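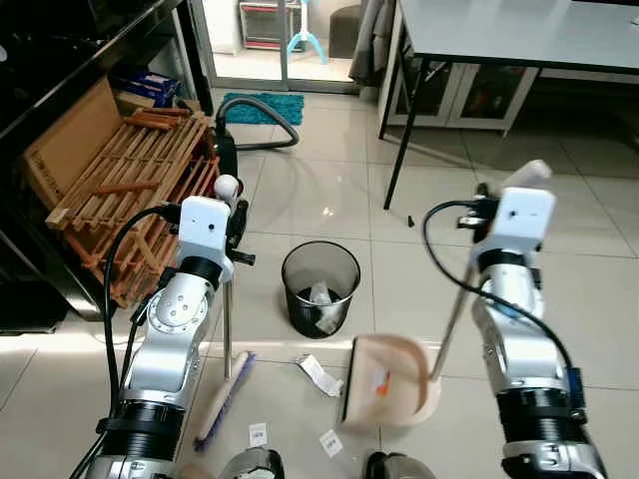 When I get to the Naleo bathhouse a little after 7 in the morning, Wiesława Malinowski has already put the kettle on, and she won't hear a word about interviews until I have a cup in my hand and a slice of poppy seed cake in front of me (a large slice, I should say, and very good).

She started here at the front desk, handing out towels, and has now run the place for longer than she cares to work out. "I came for one summer," she tells me. "My mother thought it would be good for my back!"

What she loves most is the early crowd, the people who swim before work and hardly speak to each other until they are in the warm pool, and then can't be stopped. "Two of them got married last July," she says. "They had been arguing over the same hook in the changing room for years."
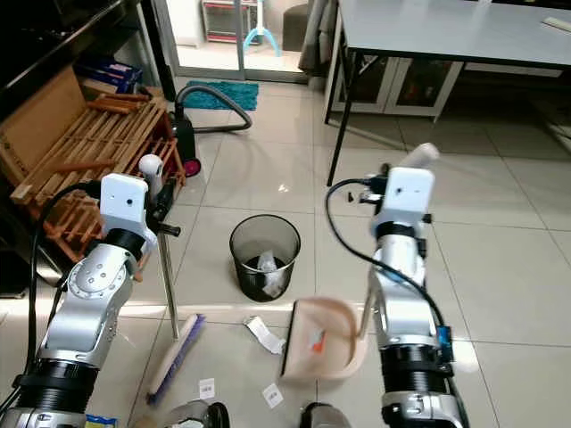 A broom with purple bristles on the tiles.

Last year the baths sold 3,683 tickets, up from 2,138 the year before, and Wiesława puts most of that down to the evening sessions, which her colleague Hicham Ouazzani talked her into over one long winter. She was against them at first. "I said, who wants to go home with wet hair in the dark? Well, plenty of people do. Hicham still brings it up."

Her oldest regular is 80 and swims on his back the whole time, so that everybody else has to steer around him. Has she ever asked him to turn over? She laughs and cuts me more cake. "He was here before me. I wouldn't dare."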